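Ticket 149: gripper stops above table, no pick
Project: Luteo, student tidy-up challenge
Opened by: Paula Vasiliu
Date: 1 May 2020
Priority: normal

Problem
Arm homes fine, moves to the hover pose and stays there. Log gives "target timeout" after 25 seconds. Same result on every run since we merged the new grasp planner.

Tried so far
Restarted the controller. No change.
Reseated the cable at the wrist. No change.
Rolled back to the December planner — it picks, but drops the small tube.
Raised the timeout to 2000 in the config. Still 25 in the log, so the file isn't being read.

Reply from Rusu team
Check the launch script. Ours pointed at an old folder. Please also attach a view of the table with your item set, round jars gave us trouble.

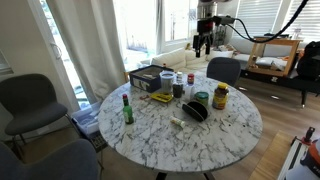

Item set on the marble table, gripper at the far side.

Update
Launch script was wrong, line 156. Path corrected, timeout now reads 2000. Picks the red-lidded jar. Glasses case still fails — moved to a new ticket.

Status: closed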